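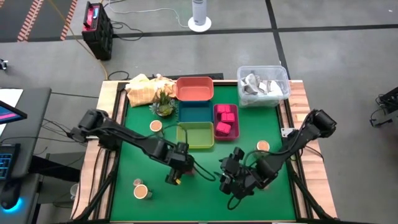
Household Storage, Unit 3: Sorting into Bins
Halvorsen Home Skills course, Briltgate site

Read this before Sunday's practical. The session starts with small household items and a set of open plastic bins in different colours.

1. One kind of thing per bin

Foam cubes go together, cups go together, jars go together. Choose the bin for each kind before you pick anything up, and keep to it until the surface is clear. A mixed bin has to be sorted again later, so it saves no time.

Leave an unused bin empty. Do not spread one kind over two bins to fill the space.

2. Jars

Jars are the heaviest items in the set. Stand them upright on the flat bottom of the bin with space between them. Labels can face any way at this stage. In the Flitis exercise (handout page 20) you will turn them so the print can be read from the front.

An orange bin with two jars in it is enough for one load. Push the first jar towards the far end so there is room to lower the second.

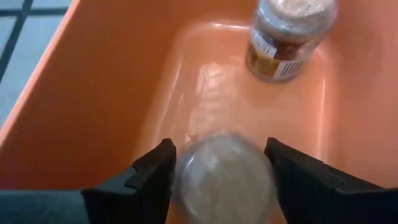

3. Cups and soft items

Paper cups are light and tip over easily. Hold them low down on the side and do not squeeze. In a small bin, three cups will stand next to each other without stacking.

Foam blocks can be piled along the length of the bin. They do not mark each other. Cloths are left until last and are covered in Unit 4.

4. Placing the bins

Group the bins at the back of the work surface and keep the front clear for items still to be sorted. In the layout below, the yellow-green bin has the cups, the magenta one has the pink blocks, and the teal-blue one is empty.
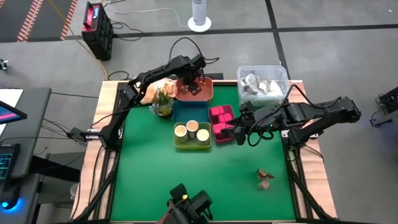

Notes by R. Londitz

For the written part, answer in full sentences. The pass mark is 61 out of 68. Bring your own copy of the bin chart, filled in, with one line for each kind of item and the colour you chose for it.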